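The Ten-Minute Living Room, and Other Stories

Every April the magazines promise that a living room can be reset in ten minutes. I have now read enough of these plans to doubt that their authors own a sofa.

The version going around Sketthorpe comes from Rattana Kaewmanee, whose Skamari method asks you to clear the coffee table first, wipe it, then fold whatever was draped over it. Her booklet runs to 34 pages, four of them about cloths. A weekend course costs $1,030, which would buy a lot of spray bottles.

I tried it over one evening and timed myself. The wiping was quick. The rest was bags, cables and things that belonged in another room, and the method has very little to say about any of them.
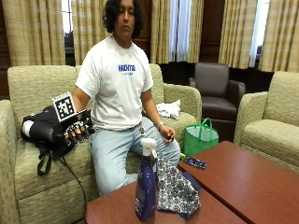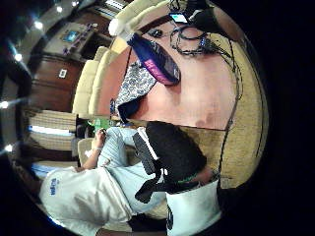
Kaewmanee told me that a table is "a landing strip," and that the trick is to stop things from landing. Fine, but where are they supposed to go? Her answer is a storage bench from Rekby at $2,955 - a figure she gave without blinking. I asked if a cardboard box would do. She said it would do for a week.

I do think she's right about cloths. Keep one for wiping and leave the pretty one folded in a drawer until company comes. I've stuck with that much. The cables are in a shoebox, and I still can't say which one charges what.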